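3.2 Simulated workspace and grasp setup

The arm was assembled on a bench in the Risomura shared workshop from printed links and hobby servos. Before any trial on hardware, the grasp routine was run in a simulator, with the bench replaced by a plain speckled surface and the parts bin by primitive shapes. Each run began from a new random layout, and 1585 layouts were generated in all. Shape, size and color were drawn independently, so that color carried no information about how a part should be approached.

The simulated camera looks down past the fingers toward the work surface. Both fingers therefore hide part of the surface near the lower corners, and parts lying under them are only partly visible to the detector (Figure 2).
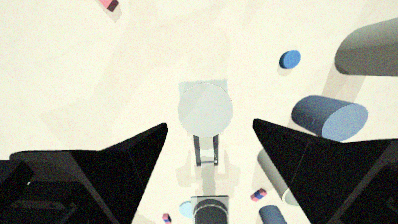

Figure 2. Simulated view between the two black fingers, with cylinders, discs and small blocks on the surface.

Why was the simulator used before the bench arm? The servos overheat under repeated closing, and a full set of layouts would have required several replacements.

Finger geometry was taken from the drawings by Ververidis and Foley, with the tips left blunt. Contact friction was held fixed across all runs. A grasp was attempted only when the detector returned the same target in 13 consecutive updates; otherwise the arm withdrew and the layout was logged as skipped. Settings for the bench arm are given in Section 3.3.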